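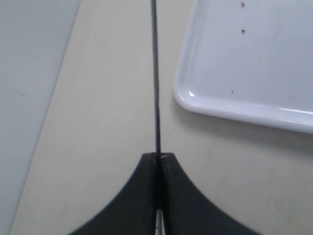

Vareta fina e escura sobre tampo claro.

Coisas compridas e finas: comprar, cortar, guardar
Notas para a conversa na oficina Tristura, 2009-02-02

(Estas são as notas que levei na mão, com algumas coisas acrescentadas depois. Quem esteve lá vai reparar que saltei a parte das colas, já não havia tempo.)

Abertura

Boa noite, obrigado por virem com este frio. Perguntar logo à sala quem é que tem varetas em casa. Depois perguntar quem sabe onde elas estão. Esperar pelas gargalhadas, que costumam vir.

Eu faço papagaios de papel há muitos anos e a parte de que gosto menos é a das varetas. Gosto do papel, gosto de escolher as cores, gosto até de fazer nós! Mas a vareta é que segura aquilo tudo no ar, e durante imenso tempo comprei-as à pressa e guardei-as atrás de uma porta. Hoje falo só delas. Quem veio pelo papel, volta em março, que está prometido.

Comprar

Em janeiro fiz finalmente a encomenda grande para o ano, dividida entre quatro de nós. Foram 4.000 varetas da Skenell, metade para os cursos com miúdos e a outra metade para o que cada um quiser fazer. Parece um disparate mas gasta-se. Num sábado com crianças vão-se duzias sem dar por isso, e há sempre quem leve uma para casa para fazer de espada.

Mostrar o maço ainda atado. Passar pela sala uma da Skenell e uma da Jimen, sem dizer qual é qual, e deixar as pessoas dobrarem devagarinho. A da Jimen é mais macia e perdoa mais, a da Skenell volta ao sítio depressa e eu prefiro-a para a transversal. Para a espinha, sinceramente, tanto me faz. Se alguém partir uma não faz mal, trouxe de sobra.

O que eu vejo quando abro um maço: rolo cada uma no tampo com a palma da mão. A que salta está empenada. Não a deito fora, vai para o molho das curtas, porque num bocado pequeno o empeno quase não se nota. As que têm lascas na ponta levam uma passagem de lixa e seguem. As rachadas ao comprido é que vão mesmo para o lixo, essas não têm conserto que preste.

Ah, e não comprem pelo catálogo sem medir uma primeiro. A espessura varia de maço para maço, e quem já furou as peças de canto todas com a mesma broca sabe bem do que estou a falar (eu, no inverno passado, uma tarde inteira).

A mesa

A superfície onde se trabalha faz mais diferença do que a ferramenta, e demorei a convencer-me disso. Trabalhei anos numa bancada escura, cheia de riscos e de pingos de tinta, a apalpar à procura das varetas como quem procura os óculos. Agora faço tudo em cima de uma coisa clara e lisa. Quem não tem mesa clara estende um papel de embrulho do lado de dentro, preso com fita nos quatro cantos, e fica servido.
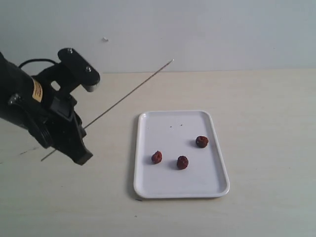
A vareta escura é a mais fácil de trabalhar e a mais fácil de perder, depende do que se põe por baixo. Numa mesa como a da fotografia, bege clarinha, uma coisa comprida e tão estreita atravessada na diagonal ainda se apanha bem com os olhos. Reparem é na ponta de cima, que já vai mais clara e quase desaparece no fundo. Com as pontas acontece-me isto muitas vezes, e é a ponta que nos espeta a mão ou rasga o papel do lado. O meu truque é um anel de fita-cola vermelha em cada extremidade, e tiro-o só quando a vareta entra na peça de canto. Experimentem também mudar o candeeiro de lado, com a luz rasante vê-se logo tudo.

(Aqui alguém perguntou se servia verniz das unhas. Serve, mas custa a sair e pesa mais do que parece. Num papagaio pequeno nota-se.)

Cortar

Levar a serrinha, a faca e o alicate. Fazer o corte com os três, à vista de todos.

Alicate: esmaga. Só para quando se vai cortar outra vez a seguir.
Faca: rolar a vareta debaixo da lâmina até fazer um sulco a toda a volta, e depois partir com um estalinho. É o meu preferido e as crianças mais velhas apanham o jeito à segunda.
Serra: limpa, lenta, enche tudo de pó. Para varetas mais grossas não há melhor.

Para o modelo dos cursos corto tudo a 400 milímetros. Tenho um gabarito feito com uma calha velha e um batente pregado na ponta, encosta-se a vareta, risca-se, corta-se, próxima. Mostrar o gabarito e dizer que o desenho fica em cima da mesa para quem quiser copiar. Nada de medir com régua uma a uma! Fiz isso no primeiro curso e os papagaios saíram todos coxos, um para cada lado.

Cortar sempre a mais comprida primeiro. As sobras com mais de um palmo vão para a caixa dos pequenos, as outras servem de cavilha ou para mexer a cola.

Se houver tempo: falar da cola Rizzi, da que vem na bisnaga. Seca depressa demais para quem está a aprender. (Não houve tempo.)

Guardar

É a parte que me pediram mesmo para falar, por isso ir devagar.

Deitadas é melhor do que em pé. Em pé, encostadas a uma parede, ganham barriga ao fim de uns meses, e num sítio húmido é mais depressa ainda. Eu tenho tubos de cartão, daqueles onde vêm enrolados os tecidos, cortados ao meio e pousados em cima do armário. Peço-os na loja e dão-mos de boa vontade. Em cada tubo cabem à vontade 200 das finas, bem juntas, com um elástico largo a meio. Elástico largo, atenção, o estreito marca.

Na boca do tubo colo um papel com a espessura e o comprimento. Escrevo a lápis, porque mudo de ideias constantemente. E ponho uma vareta de amostra presa por fora com fita, que poupa andar a abrir os tubos todos quando se quer só comparar.

As que estão começadas, já com fita ou com um nó, não voltam para o tubo. Ficam num tabuleiro baixo e comprido, todas no mesmo sentido. Se as misturarem com as outras, acreditem, vão puxar uma e vêm sete atrás.

Ainda me faltam arrumar umas 2.000 desta encomenda, estão no corredor e já levei queixas lá em casa.

Perguntas que apareceram

Se dá para endireitar uma vareta torta. As de madeira, às vezes, com vapor e um peso por cima durante a noite. Volta tudo ao mesmo se o tempo mudar, por isso eu não perco tempo com isso.

Se se pode pintar. Pode, uma demão fina. Pintar antes de cortar e deixar as pontas nuas, senão a cola não agarra.

Onde se arranjam peças de canto baratas. Faço-as de tubo de aquário, assunto para outra noite.

Para a próxima levar: mais lixa, a segunda faca, um pano para o pó, e os dois maços outra vez, que acabei por deixar um na Tristura.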